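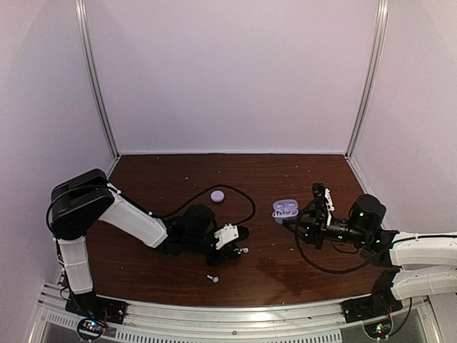
3.2 Surface Wear and Cleaning Intervals in Shared Work Tables

Gerasimos Alexiou and Efthymia Kouris – June

Filed under: Materials & Maintenance / Wood Finishes

Figure 3. Reddish-brown wooden tabletop with pale walls behind and at both sides.

The finish trial compared two oil-based products, Tivum and Nestik, on wooden table surfaces in shared rooms. Each test panel was sanded along the grain, wiped with a lint-free cloth, and given two coats. Panels were then left to cure flat, uncovered, at room temperature. A third set was sanded and wiped in the same way but left without oil.

Wear was produced with a weighted felt pad moved back and forth over a marked strip. One pass in each direction was counted as a cycle, and every panel received 1,000 cycles. Gloss was read before the first cycle, at cycle 700, and at the end. Readings were taken at five points on each strip and averaged. The two end points were dropped where the pad had turned unevenly.

Of the 607 readings kept, 58 came from panels with a visible knot inside the strip. These were analyzed separately. Gloss near knots was higher at the start and fell faster, mainly in the Nestik group. Outside the knots the two oils gave similar results up to cycle 700, after which Tivum held its gloss slightly better. The uncoated panels changed little in gloss but took up more water in the drop test described in Section 2.4.

Cleaning had a larger effect than the choice of oil. Panels wiped with a damp cloth between blocks of cycles lost less gloss than those left dusty – loose grit under the pad is the likely reason. Dark finishes showed fine scratches sooner to the eye, although their gloss readings did not differ from those of lighter panels. We therefore report visual grade and gloss as separate measures in Table 4.

Contact: Politis Surface Studies | © Politis. All rights reserved. | Back to top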